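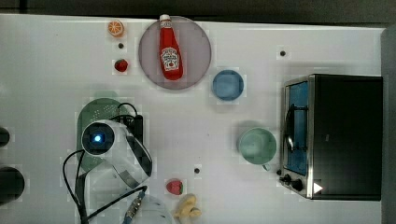
**Figure 1.** Part of the Jisholm table, seen from directly overhead, with the plate and bottle, the toy orange slice, the toy strawberry, the small blue bowl and the toaster oven.

## 3. Materials and the naming task

### 3.1 The table

The table at Jisholm has a white top and was laid with a mixture of household items and toy food. We wanted things which every adult in our group would have met in a kitchen or in a child's toy box, and for which the English name is short. With such things, a disagreement about the name should tell us something about how people see the thing, and less about how large their vocabulary is.

The plate is the largest of the loose items in Figure 1. It is round, with a slightly darker rim, and its colour is the first difficulty that we met. Our own notes from the preparation contain "mauve", "grey" and "light purple" for the same plate, written by three members of the team. We decided to keep the plate for this reason. In the rest of the paper we call it simply "the plate", and the question of its colour is taken up in Section 4.3.

A red ketchup bottle lies on the plate, with its white cap directed to the top edge of the table. An item which lies on another item gives the participant a choice. He or she can start from the plate ("a plate with ketchup on it") or from the bottle ("ketchup, on a plate"). The word "with" is also a small trap, as several readers of an early draft understood "a plate with ketchup" as a plate with sauce. We return to these sentences in Section 4.1.

The toy food was chosen so that one piece would be easy and one would need a longer name. The strawberry, bright red with a green top, is the easy one. The orange slice is the longer one — it can be "an orange", "a slice of orange", "half an orange" or "an orange slice", and each of these says something different about how much fruit is meant. We did not expect every participant to write "toy", and we gave no instruction about it.

There are also small dark holes in the table top, one of them between the orange slice and the strawberry. We considered if they should be covered, but they were kept in view. A hole is a part of the table and does not belong to the items, and it was useful to see who would use it as a landmark.

### 3.2 Participants

The participants were 62 adults who answered a notice at the library and at the language school in Jisholm. All of them used English every day, but it was the first language for only a part of the group. Mwende Bakilana received them, explained the task and answered questions about the procedure. Questions about the names of things were not answered until the session was finished.

No participant was excluded. Two persons asked to stop early, and the sentences they had already written were kept with their permission.

### 3.3 Procedure

Each participant sat alone at a desk and was shown photographs of the table on a screen, one by one, in an order that was different for each person. The written instruction was the following:

> Please look at the table. Choose one thing and write where it is, so that a friend who cannot see the photograph would know which thing you mean and where to find it. Then choose another thing, if you like.

The answer was typed in an empty field with a limit of 200 characters. There was no time limit. The participant could go to the next photograph whenever he or she wished, but could not go back. We chose this because in the trial sessions people went back to make their words agree with each other, and we lost exactly the variation we were looking for.

The instruction does not say "name". It asks for a place, and the name comes as a part of the answer. Earlier work with lists of single items, including our own, gives very tidy results, and we suspected that they were too tidy. A person who sees a bowl alone on a card has nothing to do except to name it. When the same person must explain that the strawberry is to the left of the plate, the plate is named in passing, with less care and in more everyday words.

In total we collected 1,197 sentences. They were exported as plain text, without correction of spelling.

### 3.4 Coding

The sentences were coded by Elspeth Matheson and Annag Gillies, who worked separately and met once a week in June to compare. For the place words ("on", "next to", "below") we used the Dobson scheme, with one change which is described below. For the names we used the Oretti list of kitchen words. It has 3,000 entries and puts each of them under a more general word, so that "saucer" and "dinner plate" are both found under "plate".

The change in the Dobson scheme concerns "above" and "below". In a view from overhead these words can mean nearer to the top edge of the photograph, or they can mean higher over the floor. For the strawberry, "below the orange" can only sensibly have the first meaning. For the plate under the bottle, both are possible, and the coders marked such cases with a separate letter and left them out of the tables.

The most work was caused by names for containers. The small blue bowl in Figure 1 stands to the right of the plate and slightly lower in the view. Iona Halliday, who prepared the list of items before the sessions, had entered it as a bowl. In other photographs of the same table there is a small blue item which one of our coders entered as a cup and the other as a bowl. From overhead one sees a round opening and a rim, and the height, which would help most people to decide, is difficult to judge. We therefore accept both words as correct in the analysis, and count neither as an error.

A similar question came up with the green oval thing at the left edge of the photograph at the end of this section. It is only partly in view. The coders considered "lime" and "pepper" and could defend both. It was entered as "green item, name open", and any name given by a participant was copied as it stood.

The pale green colander in the same photograph, right of the centre, was much simpler for the coders, but not for the participants. It is oval, with rows of small holes and a short handle. "Colander" is a word that many fluent users of English as a second language have never needed to write. We found "strainer", "sieve", "basket with holes" and "the thing for pasta", and also some spellings of "colander" that are quite inventive. All were coded under one general word in the Oretti list. The longer expressions were marked as descriptions, so that it is possible to study them separately — they are often the most exact sentences in the collection.

For the ketchup bottle we had to decide what to do with names taken from the label. In the colander photograph the white label can be seen to carry a red tomato graphic and small red lettering. Participants who wrote "tomato sauce" may have read this graphic, or they may come from a place where this is the normal name for ketchup. The two explanations cannot be separated with our material, and "ketchup", "tomato sauce" and "sauce bottle" were put together.

When the two coders did not agree after discussion, the sentence was given to Wilma Gunn, who had not seen the earlier codes. Her decision was final. Most of these cases concerned the blue items and the boundary between "next to" and "near", for which the Dobson scheme offers examples with furniture only, and these could not be used easily at the scale of a table. 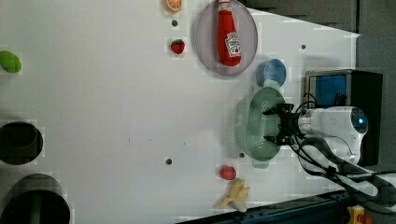
### 3.5 Limits of the material

The items were few, and the toy food was limited to things with strong colours. A table with less colourful items would probably give longer sentences. We also worked with photographs and did not let the participants stand at the table, where they could have bent down to see the height of a bowl or a cup. A small follow-up with the real items is planned with the language school, and the same instruction will be used without changes.

The coded sentences are kept in a Kuteck archive and can be requested from the second author. Comments which contained personal information were removed before storage.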